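Keeping the wrist camera honest: an interview with the Altden cell engineer

August 2024

The simulated cell at Altden runs one mobile arm through a set of tiled household rooms. The engineer who maintains it joined from Haddad, where she serviced palletising lines, and she treats the virtual machine much as she treated the real ones. "It drifts," she said. "A model has joints, limits, offsets and cameras, and people edit them. Then the numbers stop matching the machine on the floor."

Her first check each morning is the view from the camera that looks across the robot's own hardware. The joint, the tagged module and the stacked black pads must sit at the bottom of the picture.

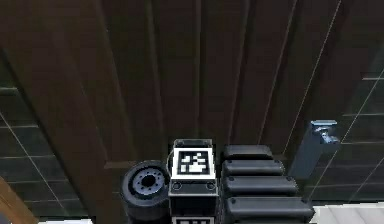 She compares the corner positions of the fiducial marker with a stored reference. The tolerance is 4 pixels. "If the marker has moved and the pads have moved with it, I look at the camera mount. If only the marker has moved, somebody has touched the module file."

The gripper view gets a separate check. Dark tile with pale grout is useful to her, as the straight lines show up any error in the lens model. She drives the arm to a low pose near the foot of a wall and reads the residuals from there. 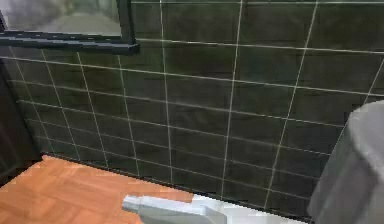
"Low poses are where the old calibration failed," she said. The fault was traced to a wrist offset entered in the wrong unit, off by a factor of 1,000 on one axis and then masked by a clamp. The repair took an afternoon. Finding it took much longer, and involved replaying 166 stored poses one at a time.

Contact settings come next. Banitz supplied the original collision meshes, which she describes as sound but heavy. She has replaced those on the arm with simpler shapes and left the furniture alone. 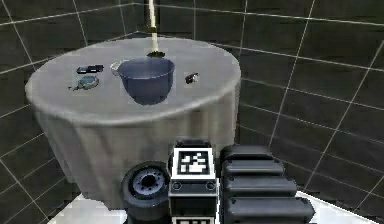
Robot hardware in the foreground, with the blue bowl on the table behind.

Small objects are kept out of the daily routine. They go into a longer run, using the Inavora scheduler, with the gripper speed held at 80 per cent. She logs joint torque and finger position and reads the log by eye before accepting it.

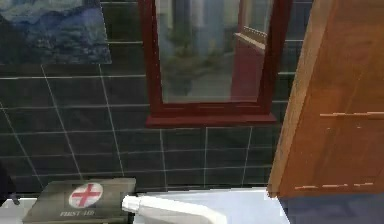 "I want the finger to stop where the file says it stops," she said. "A pass mark from the script is not enough for me. I have seen it pass with the finger inside the worktop."

The next full recalibration is due in November, when the wrist model will be rebuilt from new measurements. Until then the present offsets are locked, and any change to them needs her signature.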